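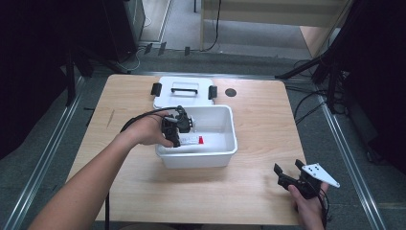
Storage box with its lid off, carrying handle and side latches on the lid.

Unit 4. Reading scientific biography as evidence
Course notes, history of science survey. Instructor: Yoon-hee Um

4.1 Scope

The last unit dealt with published papers as sources. This one deals with lives of scientists written for general readers. The two set texts are Italo Marino's life of the lens grinder Dodia and the shorter study of the Sukprasert family of instrument makers. Read the first in full. Of the second, only the chapters on the barometer workshop are required.

4.2 What a biography can and cannot support

A biography is a secondary source. It can be cited for the order of events, for the location of letters and notebooks, and for the author's own reading of them. It should not be cited for the content of a scientific result when the result was printed and the printed version survives. Go to the printed version.

Three layers should be kept apart in your notes:

Documented: a dated letter, an account book, a parish or court record.
Inferred: a claim the author draws from documents and marks as such ("must have", "would have seen").
Supplied: dialogue, weather, moods and motives with no note attached.

Popular biographies move between these layers inside a single paragraph. Marino is fairly careful in the early chapters and less so after Dodia leaves Dradisen, where the surviving letters thin out. Of the 400 pages of text, the final 20 rest almost entirely on one memoir written by a former apprentice.

4.3 The problem of the present day

Many biographers frame an older dispute in terms of a current one. The framing affects selection. Opponents whose objections were technical tend to drop out, and opponents whose objections were religious or political get more room. In the Dodia case, the strongest criticism came from other lens grinders, who could not repeat the measurements with their own glass. Marino gives this two paragraphs. The quarrel with the Dradisen town council gets a full chapter.

When you meet a framing of this kind, record:

who objected, and in what year
what the objection was, in the objector's own terms
what evidence would have settled it at the time
whether that evidence was available

The third item is the one most often left blank in student work. An objection that later proved wrong may still have been reasonable when it was made.

4.4 Editions

Use the Drokard edition of 2000. The earlier printing has no index and its endnotes are numbered by chapter – references to it will not match these notes. Page references in the handouts from October also follow the Drokard edition.

4.5 Written work

Choose one chapter from Marino and mark each factual claim on 12 consecutive pages as documented, inferred or supplied. Attach a commentary of two pages at most. Claims that fit more than one layer should be listed separately with a short note. Due Friday, 24th April, at the start of class.

Reading for Unit 5: the barometer workshop chapters, including the appendix on glass prices.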